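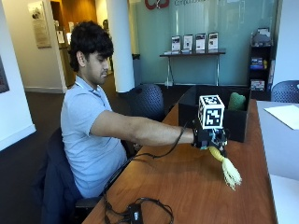
Home Feed Topics Search Log in

Lekdale by-election poll is out. 400 people asked, and half of them would like a different question.

The "don't knows" lead by two points. I'd vote for them. They've never put a leaflet through my door at seven in the morning.

Nouhaila Tahiri's lot say the poll shows momentum. Cyrill Koller's lot say the only poll that matters is the real one, so they're losing.

Among over-65s, Koller is on 50 per cent. Among under-25s they found almost nobody at home.

My favourite table is "which party do you trust on potholes?" None of them got into double figures. The potholes weren't listed.

Last time the seat went by 1764 votes and both sides called it a landslide.

Anyway, I'm told I'm a swing voter. Mostly I'm just slow to answer the phone.

Contact | © Rosalie Rainer | Back to top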